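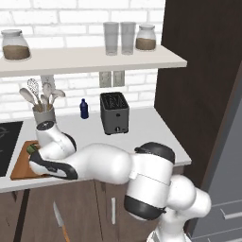

A white robot arm holding a small green object over a cutting board in a simulated kitchen.

Kitchen robot procurement

Kitchen robot procurement is the process by which a restaurant, school or care home plans, budgets for and buys a robot arm for food preparation. It normally runs from a first survey of tasks to final acceptance of the equipment, and covers the arm, its gripper, mounting, software, training and upkeep.

4 comments
201 shares

Simulation before purchase

Many buyers ask for a computer model of the kitchen before they set a budget. The model places the arm at a counter with ordinary fittings, such as a cooktop, shelf, toaster and utensil holder, and is used to check reach and clearance. Wall outlets and cabinet doors are often included, as both affect where the base can go. A model is cheap to change. Moving a real counter after delivery is not, and the cost usually falls on the buyer.

Simulated results have limits. Grip on soft or wet food is hard to model, and most contracts call for a trial on site as well.

Budgeting

The price of the arm is only part of the total. Common budget lines include:

Arm and controller
Gripper and spare fingers
Mounting and electrical work
Software license, usually yearly
Staff training
Cleaning supplies and covers
Service visits

The Rornwood method, named for the school kitchen project where it was first used, splits the budget into 100 points and holds back a fixed share for changes after the trial. Critics say the share is too small for older buildings, where wiring often has to be replaced.

Buying and leasing

Outright purchase suits kitchens with steady menus. Leasing is more common where the menu changes often or floor space may be given up later. Erkon offers leases with service included, while Rodrigues sells the arm alone and leaves mounting to local contractors. Cledus, a planning tool, compares the two over a term of 4 years and counts downtime as a cost.

Acceptance

Acceptance terms are agreed before the order is signed. A typical test has the arm pick up and place nearly 200 pieces of food on a board, with drops and missed grips recorded. Payment of the final installment — often the largest — depends on the result. School kitchens tend to schedule the test in August, before classes start.

See also: Equipment leasing, Food preparation, Robot gripper

200 shares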